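Chapter 4
Trying Out Grippers Side by Side
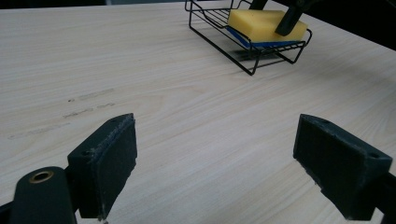 Figure 4.1 A sponge in a wire rack, with the fingers of a hand-held gripper in the foreground.

If you have read the first three chapters in order (and I know perfectly well that many of you haven't, which is fine), you already know how a gripper is put together and how its fingers open and close. Now we get to my favorite part of the subject, which is putting one gripper next to another and finding out which of them you would rather live with for a year!

Picking up a sponge sounds like the easiest job in the world. A sponge is light, it forgives a clumsy squeeze, and it won't break if you drop it. Put that same sponge in a wire rack, though, and the job changes a good deal. The fingers have to find the foam without catching on a rod, and they need enough room on both sides to close. Squeeze too low and you may lift the rack along with the sponge – I have done this in front of a full classroom, more than once, and the students enjoyed it very much.

We will spend most of this chapter with two grippers, the Gutum and the Harkine. The Gutum has wide, flat fingers and a gentle close. The Harkine is narrower and quicker, and it fits into tight places, but it asks for more care when you line it up. Both will be run from the same Pruitt controller, with the same settings, so that any difference we see has a fair chance of coming from the fingers themselves. The Gusutar camera comes in near the end of the chapter, once you are comfortable judging a grasp by eye.

A word about grip pads before we start. Look at the fingers in Figure 4.1 and you will find specks and bits of lint along the edges of the pads. Pads pick up whatever they touch, and a worn pad can hold quite differently from a fresh one. When Mortimer Schumacher and I put together the trials for this chapter, we ran 489 grasps on each gripper before it dawned on us that one set of pads was a good deal older than the other. Out went the results, and we began again in August with matching pads. Please write down the condition of your pads at the start of every session, even when you are in a hurry (especially then).

By the end of the chapter you should be able to plan a fair comparison, keep a trial log that another person can read, and tell a missed grasp from a slip. Those last two get mixed up all the time, and they call for different repairs, so we will go slowly there.

4.1 What Counts as a Good Grasp?

Let's begin with a plain working rule. A grasp is good if the fingers close on the object you meant to pick up, lift it clear of whatever was holding it, and keep it still until you choose to let go. Everything else in this section is a matter of deciding how high to lift and how long to wait.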